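Segmenting hand-held gripper demonstrations by jaw width and blur

Bogdan Jitaru, Dec 3, 2024

These notes cover how we cut raw wrist-view recordings into approach, grasp and transport segments before training. The method was written for the Hiseck policy code but depends only on two signals: jaw width and a per-frame sharpness score. It assumes the recordings are already time-synced and that camera calibration is done.

Step 1. Extract jaw width

Fit a line to the inner face of each fingertip and take the distance between the two lines at tip height. Normalize by the fully open value from the calibration clip. Do this before any cropping or resizing. On a pale tabletop the dark fingers separate well with a plain intensity threshold, but shadow between the fingers can pull the threshold off. Set it per session, on a frame with the jaws open and no object between them.

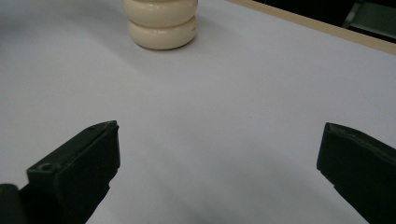
Figure 1. Approach phase. Jaws open, target (stacked cream rings) still well ahead of the fingertips.

Smooth the width with a median filter of length 3. Longer filters delay the detected closing point, and the policy then learns to close late.

Step 2. Find the closing point

Mark a closing event where the normalized width drops and then holds steady for 18 frames. A drop with no plateau is usually an operator adjusting grip on the handle; discard it. The plateau width depends on the object, so do not test against a fixed closed value. Wide objects hold the jaws well apart, and an early version of our script labeled all of them as approach.

Step 3. Score sharpness

Compute the variance of the Laplacian over the region between the fingers, excluding the fingers themselves. Mask them with the lines from Step 1. Scores are comparable only within a session, so convert to a percentile before thresholding.

Fine repeated texture is a problem here. A brush face with many pins can score high even when the frame is smeared, and a smooth object on a white surface can score low when it is in focus. We compare each frame to its neighbors in the same segment and flag relative drops only. 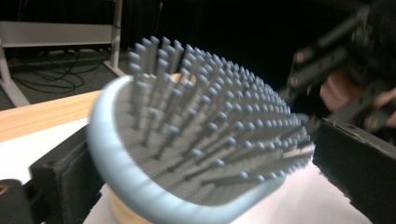 Figure 2. Hairbrush held by its sides. Motion blur softens the edges; pins and cushion texture can still be made out.

Keep blurred grasp frames unless the run of flagged frames is longer than 2. Removing single frames breaks the action spacing and costs more than the blur does.

Step 4. Check by hand

Review the boundaries, not the full clips — five frames either side of each closing point is enough. In our November batch, 39 boundaries needed moving, mostly on objects gripped off center. Write corrections to a separate file so the automatic pass can be rerun without losing them.

Known limits

Jaw width says nothing about slip. If the object turns in the grip at constant width, the segment still reads as a stable grasp. The Akholm branch adds an optical flow check for this, but it has not been merged.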